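How to Write a Press Note for a Human Rights Book

A small press note can get a political memoir or a book of testimony in front of reviewers. Keep it to one page and start before you have finished copies.
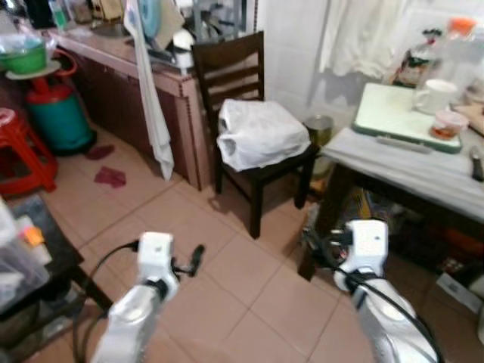

Kamarul Raju

Step 1. Write the first line. Give the title, the author, the publisher and the month. "Benevell will publish Unlow in November" is enough. Leave praise for later.

Step 2. Say what the book covers in 200 words or less. Name the country, the years and the sources. If people in it have had their names changed — many will — say so.

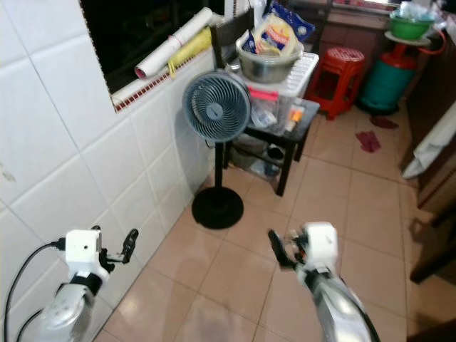
White wall tiles beside a tiled kitchen floor.

Step 3. Check every claim about arrests, bans or threats against the final proofs. Ask the author who can be quoted and who can't.

Step 4. Build your list. I start with 30 reviewers and rights groups, each written to by name.

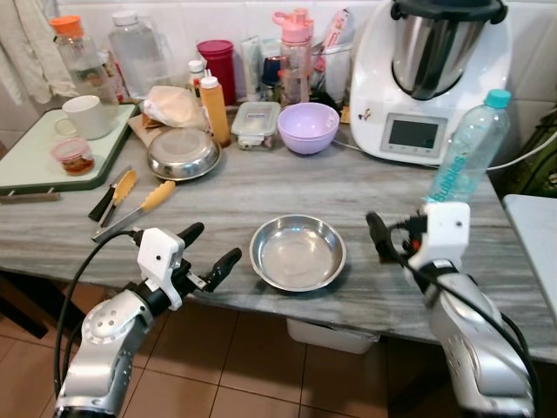

Put the addresses in the blind copy field if you do send to a group. Some readers could be at risk if their contact details get out. Attach a sample of 600 words as plain text, and follow up once after two weeks.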